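Speaker notes: The trouble with nice boxes
Thursday session, small room, after the coffee break

Start without the slides. Ask who has bought a storage box in the past year. Wait for the hands. Then ask who threw something away before buying it. There will be fewer hands. Don't comment, just let people look at each other and move on.

Opening claim, say it slowly: most home organizing advice is shopping advice. I have read a lot of it for this talk. The Gilstead guide to a calm home runs 44 pages and gets to the word "lid" before it gets to the word "donate." I have nothing against Gilstead. Their shelf brackets hold up my books. But a company that sells containers is going to tell you that you need containers.

Ewan McIver gave a talk in this same series in January and said that a good box "makes the decision for you." I liked the talk and I don't believe that line. A box puts the decision off. You put the old chargers in it, you close it, and the chargers are now organized. Do you need them? You still don't know.

Mention my own drawer. Before I started on it I had eight sets of spare buttons, from shirts I no longer own. I had kept them in a very good tin.

Go to the table slide.

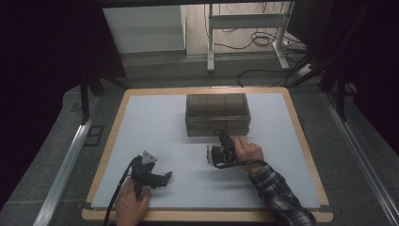 6 min read | 1,239 words in the full handout

Leave the slide up for this whole part. A tinted plastic box on a pale sheet, with clear space all around it. Say that this is how a box always looks in the catalog, and it is how I would like my kitchen table to look. It doesn't, and I doubt yours does.

Point at the smoky brown. Tinted plastic is the great compromise of the storage aisle. Clear plastic shows you the mess. Solid plastic hides it, and then you forget what you own. Smoky plastic lets you see that there is something in there without quite seeing what. People call this "soft visibility." I heard the phrase first from the Talavera catalog and I have been annoyed by it ever since. If you want to know what is inside, get clear, or write on a label. If you don't want to know, ask yourself why you're keeping it.

Dividers next. Somebody always asks. My view is that dividers work for things that are all about the same size and that you use every week: tea bags, batteries, sewing thread. For anything else you end up sorting your belongings to suit the dividers. I tried the Burico insert in a bathroom drawer and spent an evening looking for something small enough to go in the narrow slot. I put a single hair tie in it. (Pause here, this usually gets a laugh. If it doesn't, keep going.)

Then lids. A lid adds a step every time you put something back. For winter gloves in July, fine. For scissors, no. The scissors will live on top of the lid, and then the box can't be opened without moving the scissors.

The test I use at home, and people can write this down:

Empty the drawer onto a table with a plain cloth or sheet over it. Small things show up better that way and you can gather the crumbs at the end.
Put back what you used this month.
Wait two weeks with the rest in a paper bag.
Only then measure for a box, if there is anything left to put in it.

Be fair at this point. Clellasmont runs a course that starts with the emptying too, and I sent my sister to it. She came home with good habits and a stack of bins. I can't say which of those did the work - her pantry is tidier than mine.

Questions. Likely ones: kids' toys (open baskets, low down), paperwork (different talk), what to do with boxes you already own (use them up before buying more, or pass them on). If someone asks about vacuum bags, say I haven't made up my mind.

Handouts are by the door. Collect the pens.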